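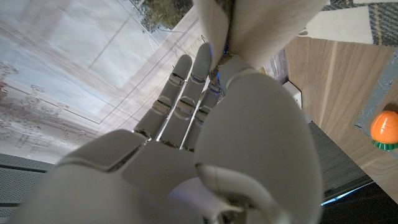

Hoxha Pauses Shipments of Trorer Hand After Grip Release Fault

Category: Company News / Product Safety

STUVVILLE — Hoxha today announced that it has paused shipments of its Trorer robotic hand and is asking customers to install a software update before returning the product to normal use. The action follows the discovery of a fault that can cause the thumb to stay closed after the hand has been told to let go.

The fault was found in September during soft-object handling trials at the company's Stuvville test site. A Trorer hand holding a cloth item did not open when the release command was given. The fingers relaxed as expected, but the thumb continued to press for 317 seconds, until a technician cut power to the arm. The control screen showed the grip as open for the whole of that time.

A review of test records identified 3 further cases of the same behavior, all involving thin or folded fabric. No injuries have been reported to the company. In one of the cases, a technician's glove was caught between the thumb and the fabric and had to be left in the hand until power was removed. The technician was not hurt.

"A hand that reports itself open while it is still holding something is a safety matter, whatever the force involved," said Zulema Ojeda, Chief Executive of Hoxha. "Our customers work close to these machines and they rely on the status they are given. We have stopped shipping until that status can be trusted."

Cause of the Fault

The company's investigation was led by Arben Živković, Head of Product Safety, with support from Datari, which supplies the motor control software used in the hand.

The investigation found that the thumb joint and the finger joints were being checked in different ways. Finger position is read directly at each joint. Thumb position was estimated from the motor, and the estimate could drift when the thumb pressed against soft material for a long period. Once the drift passed a set limit, the controller treated the thumb as already open and ignored the command to move it.

Hard objects did not produce the drift at a level that mattered. The original acceptance tests for the Trorer hand relied mostly on hard objects, and the soft items that were included were held for short periods only. The company accepts that this left a gap in its testing.

Investigators also looked at wear and dirt in the finger joints as possible causes. Neither was found to play a part in the release fault. Cleaning guidance in the user manual remains unchanged.

Affected Products

The fault affects all Trorer hands shipped to date, a total of 2775 units. Both left and right versions are included. Customers can confirm the installed software version from the maintenance menu. Any hand running a version earlier than 5 should be considered affected.

Action for Customers

Until the update has been installed, customers are asked to take the following steps:

- Do not use the hand to grip cloth, plush, foam or other soft goods.
- Do not rely on the status display as proof that the hand is open. Check the thumb by eye.
- Keep hands, loose sleeves and gloves away from the space between the thumb and fingers while the arm has power.
- If an object is not released, use the stop button and remove power from the arm. Do not pull the object free.

The update changes how thumb position is checked and adds a fault message if the thumb does not reach its open position after a release command. It is available now through the customer portal at no charge. Installation must be carried out with the hand empty, and the thumb must be recalibrated afterward using the procedure supplied with the download. Sites without a network connection may request the update by mail.

"The recalibration step should not be skipped," said Živković. "A hand that has been updated but not recalibrated will still carry the old estimate, and it may show the new fault message on the first grip. Sites that see the message should stop and call us."

Next Steps

Shipments will resume once the updated software has completed a longer series of soft-object trials at Stuvville. These trials are being run under Severino Montoya, Test Site Manager, and include extended holds on folded fabric as well as repeated release commands under load. Ilir Tomić of Datari will review the results before they are accepted.

The company has also begun a review of its other gripping products. No similar fault has been found in them so far — the review is still open, and customers will be told directly if that changes.

Hoxha will publish a technical summary of the investigation when the trials are complete. Customers who have seen a late or failed release, including any that was not reported at the time, are asked to contact the product safety team with the serial number of the hand and a short account of what was being held.

Media contact: Ľubomír Vávra, Press Office, Hoxha, Stuvville

© Hoxha. All rights reserved. | Contact | Product Safety | Back to top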